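Zindeck Table Mat Review: A Printed Sheet for Sorting and Folding Clothes

By Rimantas Zariņš
February
2 min read

The Zindeck is a printed mat sold by the roll. You cut it to fit whatever surface you fold on and lay it down. I bought mine to go under clothes, so that is what I tested it with: a blue check shirt, a red fleece, a yellow piece and two pinks.

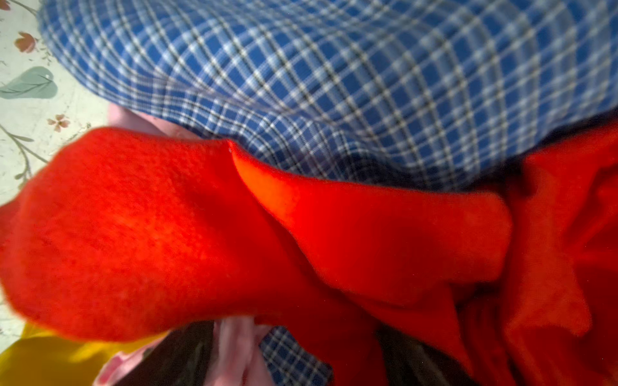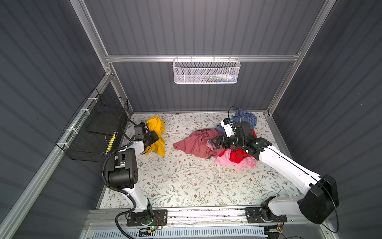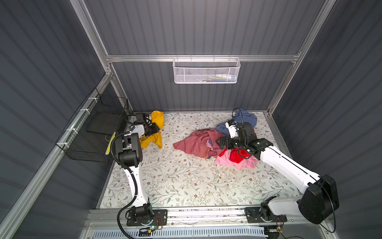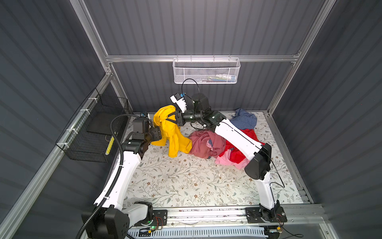
Last picture: the yellow garment on the Zindeck mat in the floral print, with the pinks, the red and the blue check alongside.

Size and cutting

The roll is 30 inches wide and 144 inches long. Kitchen scissors go through it without trouble, but the cut wanders if you don't mark a line first. I marked mine on the back in pencil. Zindeck prints no guide lines there, and it should. For a roll this long it would save people a lot of measuring.

It comes tightly wound and wants to stay that way. I laid it face down overnight with books on the corners. By morning one corner was still lifting, so I turned it around and put that corner at the back. It has stayed down well enough there.

The print

There are two designs, a plain gray and the floral. I got the floral, an off-white ground with thin branches, muted leaves and small brownish flowers. I expected to find it busy. It is faint enough that colored clothes stand out from it clearly. The red and the yellow are the easy ones. The pale pink is closer to the background, but I had no trouble finding its edges.

White things are harder. A white T-shirt spread on this mat takes a second look, especially at the sleeves. If most of your laundry is white, get the gray.

Bits of lint and thread are another matter. Small pale scraps almost vanish into the pattern, so the mat looks cleaner than it is. I wipe it at the end of each load whether it looks like it needs it or not.

How clothes behave on it

The surface has a little grip. Cotton shirts stay where you put them when you fold a side in, and you can smooth out a sleeve without the whole shirt coming along. Thin synthetic things slide, though less than on a bare tabletop.

Fleece was the one I wondered about. Mine has started to pill, and a pilled fleece grabs at rough surfaces. It doesn't catch on this one. It also won't lie flat, and no mat is going to fix that. A sleeve that has twisted over on itself has to be pulled straight by hand before you start.

A heap of mixed clothes is the usual starting point for me, and I like having the far half of the mat for the pile and the near half clear for folding. With the clothes pushed to the back there is enough depth for a folded shirt in front. A bath towel needs the mat turned the other way or has to be folded in half first.

Cleaning

A damp cloth takes off dust. I got a spot of ballpoint on it and that has not come out. I have not put an iron on it and the leaflet says not to.

The basket

I bought the Eken hanging basket in the same order, so a few words on that. It's the long, shallow white mesh one that hooks over a rail. I hang it at the back and keep small things in it. The rounded corners are good around knitwear. The mesh is open enough to see what's inside, but short items lie down along the bottom and you end up feeling for them. It shifts sideways a bit if you reach in without looking. For the side I use a deeper black wire basket held on with zip ties, and that one doesn't move at all. It isn't as nice to look at.

Compared with the Clustance

Before this I had a Clustance folding pad. It was thicker and softer underneath, and I preferred it for ironing small things. It was also too narrow for an adult shirt with the sleeves out, and the edge stitching came undone. The Zindeck has no stitching to come undone. For folding only, I'd take the Zindeck.

Good: easy to cut, light grip, plenty on the roll
Not so good: curls at first, no cutting guide, hides lint, ink stains

I'd buy it again, and I have enough left over to do a closet shelf.

2 comments

Grigaitė
Does the print wear off where you fold the most? I had a different brand that went bare in the middle after a summer.

Rimantas Zariņš
No wear on mine so far, but I haven't had it through a summer yet. The ballpoint spot is the only mark.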